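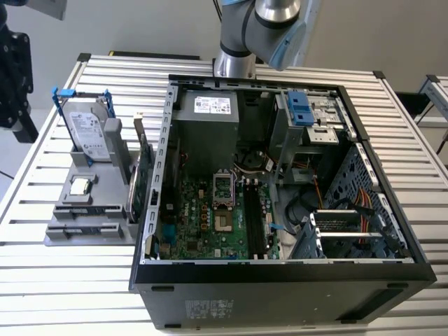
Rolteldale to Open Computer Parts Exchange at Transfer Station

Rolteldale residents will be able to drop off and pick up used desktop computer parts at the Kulkarni Road transfer station starting in February, under a one-year agreement between the town and the refurbishing firm Virnex.

The exchange will take over the former paint storage bay on the north side of the station. It will be open on Saturday from 9 a.m. to 1 p.m. Access requires the same windshield permit used for household trash. There is no charge for desktop parts in either direction. Monitors and televisions remain subject to the existing disposal fee and will not be handled at the exchange.

Items are accepted in three groups: complete desktop computers, bare cases with or without a motherboard, and individual components such as memory modules, power supplies and processor coolers. Laptops, tablets and phones will continue to go to the electronics container beside the scale house. Loose lithium batteries are not accepted in any form.

Sumathi Venkataraman, the town's solid waste coordinator, said the station shipped 27 pallets of mixed electronics to a processor in Rarkwood last year. The town pays for that hauling by weight, and steel desktop cases account for a large share of it.

"A case and power supply can stay in service long after the processor is obsolete," Venkataraman said. "At present we pay to have both of them shredded."

Virnex will test incoming power supplies under load and tag those that pass with a date. Motherboards will be inspected for bent socket contacts, swollen capacitors and corrosion before they are shelved. Boards that fail go to Rarkwood with the regular shipment. Anderson Frota, operations manager at Virnex, said donors should leave a board mounted in its case when possible, as most of the damage the firm sees happens during removal.

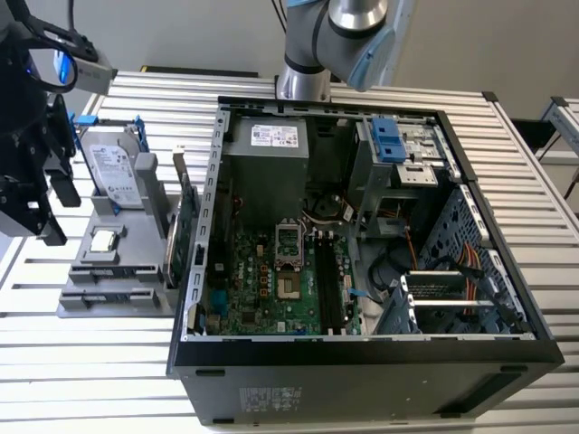
Drives and Data

Hard drives and solid-state drives must be removed before drop-off or surrendered at the counter for destruction. Surrendered drives are punched on site, and a receipt is issued on request. No drives will be offered for reuse.

Limits

Each household may take up to 4 items per visit and drop off up to 11. Unclaimed parts will be held for 6 weeks and then recycled. Parts are provided as is, with no returns. Businesses and schools are not eligible during the first year and should contact Virnex directly about bulk pickup.

The select board will review tonnage and hauling costs before deciding on a renewal. Permit applications are available at the town clerk's office and at the scale house.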